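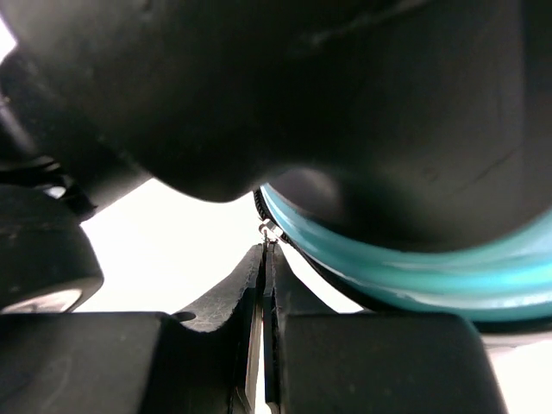

Pedari Kettle Grill Cover, Large

Price: $31
Item no. 584
Listed Mar 20, 2018

We stock this cover because customers kept asking for it, and I held off for two seasons. Most grill covers sold as "all-weather" are a thin sheet of vinyl with an elastic hem, and they split at the fold lines by spring. I expected the same from Pedari. It's better than that, with some limits you should know before ordering.

What the maker claims

Pedari says the fabric is waterproof, fade-proof and good for 6 years. I'd believe the first one, mostly. We left one on a patio from November through the thaw and the inside stayed dry except at the vent flap, where a little rain blew in. Fade-proof I doubt. Ours got lighter on the south side. As for 6 years, the line hasn't been on sale that long, so I don't know how anyone would have checked.

Fit

Made for kettle grills with a 22-inch bowl. It will go over the Tristia kettle if you take off the side shelf first. It does not fit the Tran barrel models, whatever the box says - we tried two of them. Measure from the ground to the top of the lid handle before you order.

Compared with the Firnia cover

The Firnia costs less and has better straps. Its seams are single-stitched, though, and we've had 3 come back torn at the corner. Keyvan Abbasi at our service desk still prefers it for grills kept under a roof, and I can't argue much with that.

Care

Hose off, hang to dry. No dryer, no bleach. Let the grill cool all the way before covering it.

Returns

30 days, unused. Torn seams are covered for one year by us - the Pedari warranty asks for the original carton, so keep it if you plan to go that way.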